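Section 4: Setting up the bin station

Last revised 2021-10-01

If you've made it through Section 3, the arm is bolted down, the gripper opens and closes, and you know where the stop button on the pendant is. Good! This section gets you from there to a bin the arm can pick out of. Plan on one club session the first time. I can do it in 20 minutes now, but I've done it a lot, and my first try ate a whole evening.

Before you start

You need the two metal bins, the pair of bar clamps, a tape measure, the box marked Clostside (that's our practice objects) and one other person. Please don't do this alone. Gráinne Hayes wrote that rule back in May and I'm keeping it.

CAUTION: Arm power stays off until step 6. If you hear the fans on the Drestetti cabinet, power is on.

Placing the bins

1. Lay the flat sheet on the table first, then put the bins on top of it. Leave the paper on the sheet.

2. Set the bins one behind the other with their rims touching. The front bin is the pick bin and the back one is the drop bin. Swap them and the program will happily carry everything the wrong way.

3. Measure from the edge of the arm's base plate to the nearest rim of the pick bin. You want 12 inches. A little over is fine, under is not – the wrist runs out of room to turn and you'll get a joint limit error halfway down.

4. Clamp both ends. Snug the clamps by hand, push on the bins with your palm, then snug them again. If the bins slide, the gripper will be off by however far they slid, and you'll blame the camera for it (I did, for two weeks).

5. Check the cables on the arm. With the power still off, have your partner look along them from the base to the wrist. They need enough slack to turn but not so much that a loop can hook a bin rim.

6. Everybody's hands out, say "power" out loud, and switch on.

Teaching the corners

7. On the pendant, open the Engelbrecht project and choose Bin Setup. Set speed to 5 percent. Leave it there until step 11, even if it makes you crazy.

8. Jog the closed gripper to the first corner of the pick bin, stop above the floor, and slide a folded index card under the fingertips. When the card just drags, save the point. Do the other three corners the same way.

9. Repeat for the drop bin.

NOTE: The screen asks for a "safe height" after the last corner. Type 82 and leave the units alone. Tuncay Ekinci worked that number out for our gripper, so if you change grippers, go talk to him.

First picks

10. Put a handful of objects in the pick bin. I like a real mix – something shiny, something round, something small – and I don't line them up. Neat rows make the vision program look a lot smarter than it is.
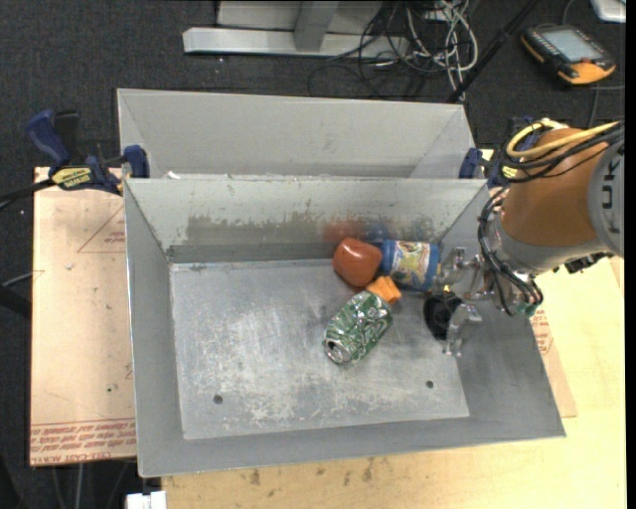

11. Run Single Pick. Your partner keeps a thumb near stop and you watch the fingers, not the screen. If the first few look sane, bring the speed up a bit at a time.

12. If the arm keeps pressing down on nothing, stop and redo step 8. One bad corner tilts the whole floor as far as the program is concerned.

CAUTION: Never reach in to fix an object while a program is running or paused. Paused isn't stopped. Press stop, wait for the message to clear, then reach.

NOTE: Round things roll up against the wall and the gripper has trouble getting a finger behind them. That's normal. Log it as "wall" on the Brukel sheet and keep going.

When you're done for the night, send the arm home before you shut it off, and leave the clamps on. Saving your picks to the club drive is in Section 5.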